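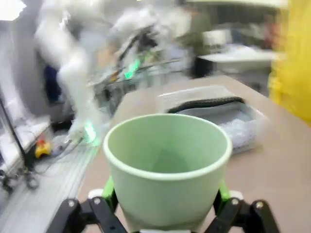

Cup transfer, station 2
Friday, November 14, 2025
Notebook: Arif Wuisan. Read and initialed: Sugeng Wuisan.

Goal for the session: get a usable baseline for the cup task before the Drandholm round. The rules give us a table start, a lift, a lateral move and an upright release inside a marked circle. No fixtures on the cup. Tipping the cup ends the run.

Setup
Green plastic cup, tapered, rolled rim, open side up. Two-finger gripper with the green contact parts fitted, one per finger, gripping on the flanks. Wrist camera on. Controller is the Osico box, firmware unchanged since June. Policy trained on 500 demonstrations, all collected by the Wibisono section on the beige table.

Grip height
The taper is the main issue. With the fingers low on the cup, the contact parts meet a wall that leans away from them, and closing harder pushes the cup upward in the fingers. Sugeng wanted the grip as near the rim as the approach allows. I wanted it lower, for stability at release. We ran both.

Low grip: 61 clean releases.
High grip: 89 clean releases.
Same number of attempts in each set, order alternated in blocks so drift in the arm would not favor one.

High grip it is, until someone shows otherwise. Failures in the low set were mostly slips during the lateral move. Failures in the high set were nearly all at release, where the cup rocks if one finger opens ahead of the other.

Finger timing
Measured the opening lag at the fingertips with the arm parked. Left leads right by 11 ms. Repeatable. Checked the linkage bolts for play, found none, so I suspect the command side. Evuritz (our logging script, for those who joined this term) only stamps the command when it leaves the queue, so it can't separate the two cases. To do: add a second stamp on the reply.

Camera view
The cup interior goes from dark green at the bottom to pale near the rim, and the rim itself is close in tone to the lit inner wall. The rim detector loses the far edge when the wall is bright. Tried fixed exposure, one stop down. Better on the rim, worse on the background, and we don't use the background for anything in this task. Keeping fixed exposure.

The first demonstrations were recorded with a bare table. Later ones have pouches, bags and plastic sheet on it. I have not split the results by this. Sugeng thinks reflections off plastic pull the approach angle to the right. Possible. Needs its own set with the pouch position held constant.

Open items
- second time stamp in Evuritz (Arif)
- release with slower opening, half speed first (Sugeng)
- paired set, plastic sheet on and off, same start pose
- write grip height into the task card so the Wibisono section collects the same way
- ask the judges whether the circle is measured from the cup base or the rim

S.W., margin: slower opening may only hide the lag. Do the stamp first.
A.W.: agreed, order swapped.

Station notebook, Drandholm team | Questions to Arif Wuisan | Back to top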